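Unit 4: Reading a Siege Account

Background to the set text

The Prustthorpe siege is known from one long narrative, the Petrenko manuscript, and from the town's own account rolls. The narrative was written up after the surrender by a clerk on the royalist side. The rolls were kept week by week during the fighting and list payments for bread, carting, lead and burials. Where the two differ on a date, use the rolls.

Numbers in the sources

The manuscript gives the garrison as 300 men. The rolls show bread issued for around 100. Part of the gap may be townsmen who were fed at home and stood watch on the walls at night. The rest is probably the usual inflation of a defeated force by the side that beat it. Do not average the two figures.

The siege lasted 17 days by the rolls. The manuscript counts from the arrival of the first scouts and gets a longer total.

Terms

Circumvallation: a line of works facing inward, to keep the garrison in.
Contravallation: used in some older books for the same thing, and in others for the outward line. Check each author's usage before quoting.
Sap: a covered trench dug toward the wall.
Parley: a halt in firing to discuss terms. At Prustthorpe there were two, and only the second is in the rolls.

Shot and lead

Musket balls were cast locally from roof lead. The rolls enter lead by weight and never by number of balls, so the supply per man cannot be worked out. Iron shot came by river from Skisitz and was paid for after the siege.

In the field reports, "ball" covers lead, iron and later steel bearings picked up with a detector. Record diameter and weight before writing down any identification. 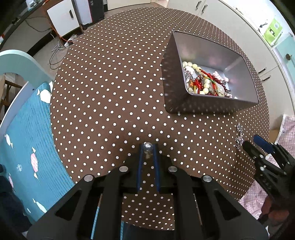

Reading for next session

Petrenko manuscript, leaves 4 to 9, in the Dromus transcript. The Dromus text expands abbreviations silently, so compare at least one page with the facsimile.

Account rolls, the November entries only. Note each payment for carting and mark where the route is named.

Written exercise due 2026-08-12: one page on the date of the first parley.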